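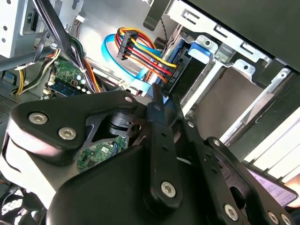
Forken Workshop Automation List – Message 2095
Subject: Re: Entili cell, drive removal and placement: fixture revision and open items
Date: 3/3/23
From: Entili build group, Dondgate

Members of the list,

The build group has received several replies to its last circular. The questions in the message quoted below cover most of them, and the answers are given in the same order. Members who asked for the fixture files will find them in the Entili folder on the Forken share, under the Boso tray.

> To: Forken Workshop Automation List
> Subject: Entili cell, drive removal and placement
>
> Our workshop is considering a similar cell for sorting donated
> desktops. We have read the June notes and would be grateful for
> information on the following points.
>
> 1. Is the tower clamped, or does it simply lie on the table?
> 2. Does the tray hold the drive flat or on edge, and does it accept
> a drive that still has its blue rails attached?
> 3. Are the power and data plugs taken off by the arm?
> 4. How does the arm find the drive once the gripper itself is
> blocking the view into the case?
>
> We would prefer not to print a tray that is about to be replaced.

1. Position of the tower

The tower is laid on its side on the slatted table with the side panel off and the interior facing up. It is not clamped. It is pushed against two stops, and the program checks its position before each pass. Clamping was tried in the early stage of the build and was given up when the sheet metal of the older cases flexed under the pads, which moved the drive cage out of line with the taught path.

Members who do clamp should do so at the bottom of the tower only. The rim near the power supply must be left clear, as the gripper travels over that corner on its way between the case and the tray.

2. The Boso tray

The tray stands on the table to the left of the tower. It is a gray 3D-printed plate with raised blocks, slots and posts. The drive is held on edge in the slot at the back left, and the slot is cut to accept a drive with its rails on. The tall post beside the slot keeps the gripper from setting the drive down too far toward the tower. The low blocks farther forward are for other parts and may be left off by anyone who handles drives only.

Print settings used at Dondgate:
Infill: 26 percent
Bed: full plate, one piece
Supports: none
Finish: slot walls sanded by hand, posts left as printed

A drive that leans in the slot should be treated as a failed placement, even if it remains standing. The next pick depends on the drive being upright.

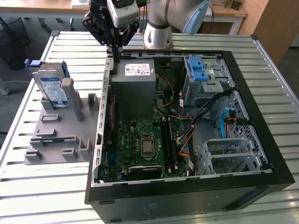
3. Plugs and cables

The power and data plugs are removed by hand at present. The group has not found a reliable way of pulling the data plug with two plain fingers, and damage to the connector on the drive would defeat the purpose of the exercise. The operator removes both plugs while the arm is stopped and then moves the cables away from the mouth of the drive cage.

The second part of that instruction was missing from the June notes, and at least two workshops have had trouble as a result. The yellow and black power wires in this type of case are stiff and tend to spring back over the cage. A loop of wire between the finger and the drive will not always stop the arm. It may instead turn the drive slightly in the grip, and the error then shows up only at the tray. The group asks that the following order be kept:

– Stop the arm and confirm that it is stopped.
– Remove both plugs from the drive.
– Tuck the cables toward the motherboard and check that they stay there.
– Press the blue release on the drive cage once to be sure that it moves freely.
– Step back behind the line on the floor and start the pass.

4. Finding the drive

The camera at the wrist is used on the approach, when the fingers are still above the case. Past that point the linkage plates and the fingers fill much of its view, and the picture is of limited use for judging depth. A fixed camera beside the table supplies the overall position of the case, and the last part of the approach is made from the taught path at reduced speed.
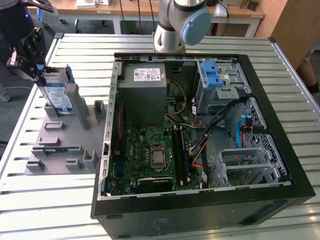 Reduced speed is set in the program and should not be raised to save time. In the last test run the group completed 200 passes with one case and one drive, and the greater part of the failed placements occurred in the portion run before the speed was lowered. The log is in the Entili folder. It records each pass, the result, and a short remark where the operator made one. It does not record force, for which the present gripper has no sensor.

The group would add one caution on lighting. The silver metal of the drive cage reflects the overhead lamps, and the approach was noticeably less steady with the lamps directly above the table switched on. A side lamp has been used since.

Condition of the test machine

The tower used for these trials is kept for this purpose and will not be returned to service. The processor is in its socket with no cooler over it, and the memory and an expansion card have been left in place so that the arm works in a realistic amount of space. Workshops intending to put their machines back into use should cover the board before any trial.
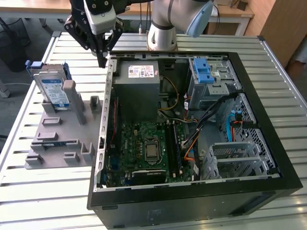 Drive upright in the Boso tray, left of the open tower; gripper above the corner of the case.

Open items

The following remain open and will be taken up at the next build session.

a) Reinsertion. The arm is not yet permitted to return a drive to the cage without an operator at the stop button. Alignment at the cage is tighter than at the tray, and the rails catch.

b) Second slot. Two members have asked for a tray that holds more than one drive. A draft exists but has not been printed. On the present table it would bring the tray too close to the tower.

c) Finger pads. The pads are worn at the tips. A replacement sheet, cut to 200 mm, has been ordered for the whole workshop, and other groups at Dondgate may draw from it.

In answer to the last remark in the quoted message: the tray will not be changed before June, and it may be printed in its present form. Workshops that do so are asked to report the printer used and any change made to the slot width.

Replies should be sent to the list and should keep the subject line.

Entili build group
Forken Workshop, Dondgate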